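How strict should folding rules be when you record with hand grippers?

Hi all! I'm putting together the written rules for a small clothes-folding project (we call it Vikden at home and Asden on the paperwork, long story) and I keep going back and forth on page two. The plan is 550 recordings, each one a single garment folded on a bed with hand-held grippers, and the results go toward teaching a robot arm to do the same chore. My draft says to grip at a cuff or an elastic edge and lift slowly - but should I also insist on a plain blanket and a cleared bed? Or is a lived-in bed the better practice? 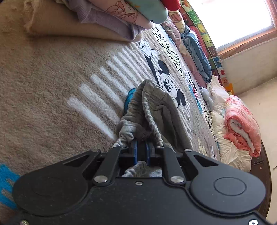
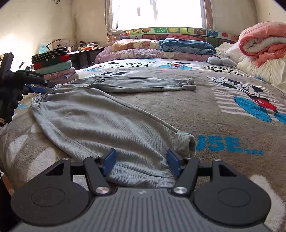 Both have the jaws closed on gray cloth over a Mickey Mouse blanket, with other folded clothes close by.

Keep the lived-in bed, please! We wrote a plain-sheet rule into our Ballon guide and dropped it after 70 recordings, as the arm got hopelessly confused the minute it met a pattern. What I would be strict about is the start and the finish. Open the jaws fully before you begin, let go completely at the end, and write down what counts as folded - ours fits on an index card and saves a lot of friendly arguing.

Agree with the above, mostly. Cap sessions at 12 garments, hands get tired and sloppy. Also number your rules, and date them when you change one.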